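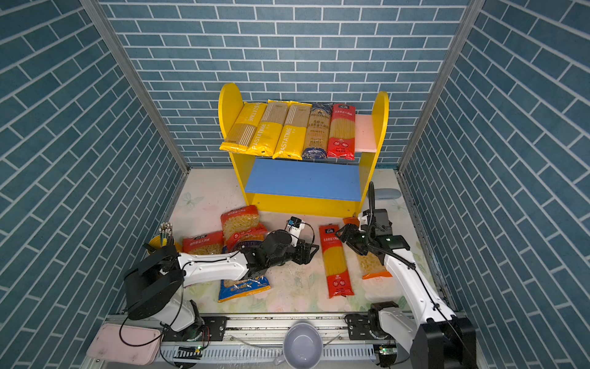
Spaghetti on the top shelf, more pasta on the floor

Mosdale History Forum > Local politics > The 16 shilling rent strike

yayra_z
Does anyone have a decent source on Councillor Baidoo and the rent strike? My gran always said he paid the arrears of 288 families out of his own pocket. I can't find that in the council minutes.

K Mensah
He didn't pay them. He got the arrears frozen, and the vote was carried by 9. The paying part comes from his own election leaflet.

wirnik_road
Bit harsh. My grandad lived on Wirnik Road and nobody there was put out that winter. Before Baidoo no councillor had even knocked on their doors.

K Mensah
I'm not saying he did nothing. But he also gave his brother the coal contract, and people leave that out.

Fuseini A
The brother had the contract before Baidoo was elected. Check the October minutes, second volume - the index is wrong.

K Mensah
Renewed under him though, with no tender.

yayra_z
Thanks both. Was there a march as well? Gran said 500 people.

wirnik_road
Paper said around 300. Grandad said more.

Fuseini A
The library has the cuttings. Ask for the tenants' box, they shut at one on Wednesday.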